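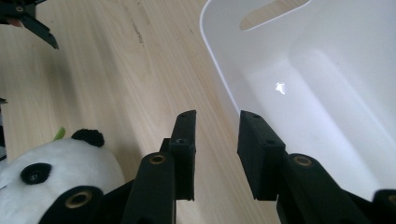

So I've finally started learning to bake proper bread, about ten years after everyone else got it out of their system. I blame my neighbour Ruaridh MacLeish, who came round in November with half a loaf wrapped in a tea towel and a jam jar of starter, and left before I could say no thank you.

The starter lives on top of the fridge and is called Gemirano, after a village we once got lost in on holiday (lovely church, no petrol). For the first week it did nothing at all except smell of nail varnish. I fed it anyway. I fed it at breakfast, I fed it at bedtime, I moved it nearer the boiler and then further from the boiler. Then one morning I came down at six and it had climbed out of the jar and halfway down the side of the fridge! I have rarely been so pleased about having to clean something.

My first loaf was a doorstop. I'd used the recipe on the back of the Orlandini flour bag, which wants 279 grams of water and gives you a dough you could shoe a horse with. My oven runs hot as well, so the bottom went black while the middle stayed like putty. We had toast from it, sort of. The second one I left to prove overnight and it spread out flat as a dinner plate, but the taste was miles better, a bit sour, good with cheese.

What changed things was leaving it alone. I'd been poking it every 20 minutes or so, adding flour whenever it stuck to me, and of course it always sticks to you. Ruaridh told me to wet my hands and stop fussing. I now mix it after tea, fold it a few times while the washing up gets ignored, and put it in the fridge till morning. The oven goes to 241, which is a silly number, but the dial on mine has slipped and that's where it lands when I turn it all the way round.

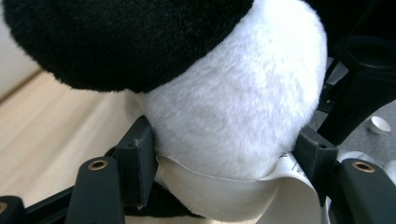

*Black and white and very fluffy.*

Loaf number 23 came out last night and it's the best yet. Big holes, crackly crust, and it sang when I put it on the rack (if you've not heard a loaf sing, it's a sort of ticking as the crust cools, and I stood there listening to it like a fool with the oven gloves on). We ate almost half of it with butter before it had cooled down, which you're not meant to do.

Next I want to try rye. I've been told it's like working with wet cement, so if anyone has a recipe that doesn't end in tears, please leave it in the comments. I've also got far too much starter, so if you're local, bring a jar.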